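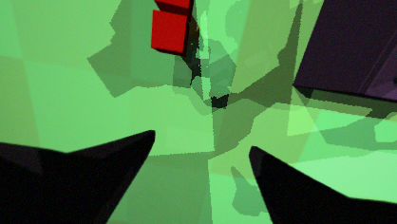 ## 4 Gründungslegenden und ihre Nutznießer

Das Kloster Getetholm besaß angeblich seit seiner Stiftung 21 Hufen Land, und angeblich lag der Stifter vor dem Hochaltar begraben. Beides steht in einer Urkunde, die auf das Jahr 779 datiert ist und deren Schrift kaum vor dem 12. Jahrhundert entstanden sein kann. Man darf sich die Überlieferung wie zwei dunkle Spitzen denken, die von links und rechts aufeinander zulaufen: hier die Urkunde, dort die Grablegende. Dass beide auf denselben Punkt weisen, gilt in der älteren Literatur als Beweis. Mich überzeugt das wenig, denn beide stammen aus demselben Skriptorium.

Die Grabung von 2022 fand vor dem Altar ein leeres Plattengrab. Das Museum in Cluvasby zeigt es seither als »Stiftergrab«, ohne Fragezeichen. Im Streit mit Mikmont um die Weiderechte kam die Legende den Mönchen jedenfalls sehr gelegen.

### 4.1 Was die Handschrift Lecomte 3067 hergibt

Der früheste Bericht über das Grab umfasst vier Zeilen. Zwei davon sind radiert.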